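We use cookies to keep this site running and to count how many of you read past the headline. Accept / Manage settings

Filed under: Gear Reviews > Robots & Automation > Open Days

Kulard Handheld Gripper Kit: An Afternoon of Picking Things Up

I've been to a lot of robot demonstrations, and most of them involve standing behind a rope while an arm stacks cups at the speed of a sleepy uncle. The Kulard open day in September was a change, in that the public got to do the labor. You strap in, you take a gripper in each hand, and you do a small household job while the kit records how you did it. Later some robot will study your technique. I felt sorry for the robot.

I reviewed the older Nadell kit in the spring and returned it with a sore shoulder, so I came with opinions. Kulard's big claim is that you can go from street clothes to working in 11 minutes. Tomoyo Oshima ran the fitting for our group and got me there in a little more than that, mostly because I'd put the hip strap on upside down and was too proud to mention it.

Once it's on, the first thing you notice is the cable. There's a thick one that runs down your side, and it has views about where your elbow should go.

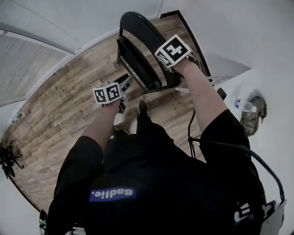
After a few tries I stopped fighting it and learned to lead with the shoulder, like a waiter coming through a swinging door. The grips themselves are good. They sit lower in the palm than the Nadell ones did, and the trigger has a long, even pull with no click at the end. I'd have liked the click. Without it I kept squeezing well past the point where the thing I was holding had given up.

My tasks were folding a dish towel, putting a lid on a jar and moving an egg from one bowl to another. The towel went fine if you aren't my mother. The jar took both hands and some language. The egg was plastic, and I suspect Kulard learned that lesson at an earlier open day.

What sold me was the fingers. They're stiff enough to pinch a corner of cloth and slim enough to get under the edge of a lid, and you can more or less see what you're doing past them, which I couldn't say of the Nadell. They also shine like a dress shoe. I'm told they come off for cleaning, though I wasn't invited to try.
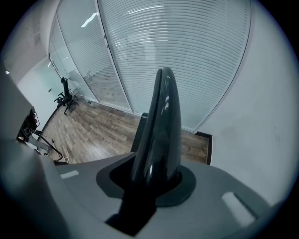
Finger and collar on the gray housing, blinds behind.

Now the complaints. The weight is fine for the first half hour, and by the end of the second you're thinking about it constantly. Kulard suggests sessions of 60 minutes. I'd suggest whoever wrote that try it with the egg. The software, called Wullano, asks you to name each session before you start and won't let you fix a typo, so somewhere on their server is a recording called "towle." And the starter set costs $2628, with the carrying case extra. For that money I expect a case, and possibly lunch.

The talk at the end was short and better than most. Chunhua Xiong went through what makes a useful recording, and the answer was mainly to slow down and not wander off halfway. I'd done both of those wrong.
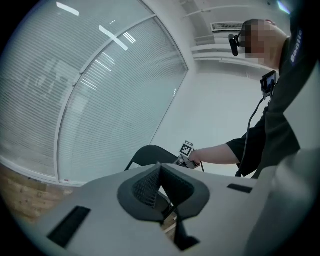

Yatziri Beltrán wrote in after I posted my first notes, and she thinks I'm being soft on the cable. Her lab has used the kit since the summer, and she says they tape theirs at the shoulder and again at the belt, and still lose almost 2 takes a day to snags. She'd trade the nice fingers for a cordless version tomorrow. She also says the typo problem has been reported, more than once, by her.

I'd keep the fingers, but I only wore the thing for an afternoon. If you're choosing between this and the Nadell, get this one. If you already own the Nadell and your shoulder has made its peace, I'd wait for the next version and see what they do about the trigger. Kulard is taking names for another open day. Wear short sleeves and eat first.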